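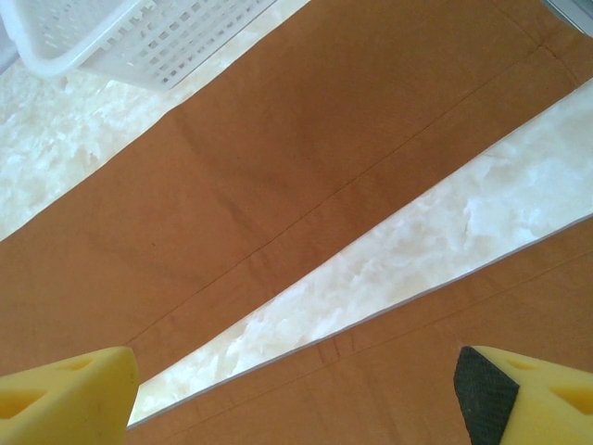
Fig. 4. Yellow foam on both sides, black grip pad on the right.

4. Setting up the turntable

I've set up the Kerkatel more times than I care to admit (two apartments, one very patient sister), so these are the steps in the order I do them now, which isn't quite the order in the leaflet. Leave yourself an evening for it. Mine usually gets going after dinner and I'm playing records by nine.

Before you start: keep the plastic guard on the needle until step 6. Please! I lost a perfectly good one in December by reaching across it for my coffee.

1. Pick a shelf that doesn't wobble. I use the Lutberg one, the low one with the thick top, and I keep the speakers on something else. If the shelf hums along with the bass, so will your records.

2. Put a level on the base and turn the feet until the bubble sits in the middle. Check it front to back as well as side to side.

3. Lower the platter onto the spindle with both hands and give it a slow turn. It should spin freely and quietly. If it scrapes, lift it off and look for a stray bit of tape underneath.

4. Loop the belt around the platter and the motor pulley. Try not to touch the inside of the belt much, and make sure there's no twist in it.

5. Slide the counterweight onto the back of the arm and turn it until the arm floats level. Set the little dial to zero without moving the weight, then turn both together to 2 grams. That's right for the Wurnemlow cartridge mine came with. If yours is different, go by the sheet in the cartridge box.

6. Take the guard off the needle, put on a record you don't love, and lower the arm with the lever.

Note: the cable is 80 cm long, so measure before you fall for a spot across the room. I didn't, and I've moved that shelf twice.

Caution: switch the amp off before you plug in or unplug anything, the ground wire included. The thump you get otherwise is really hard on speakers.

If you hear a steady hum, the ground wire is the first thing I'd look at. Mine works loose every time I dust back there. If the music sounds slow, check the speed switch, then the belt. I write my listening hours on a card inside the lid (I'm at 478) and check the needle under a magnifier every 200.

Dust cover and hinges are in section 5. You can play records without them in the meantime.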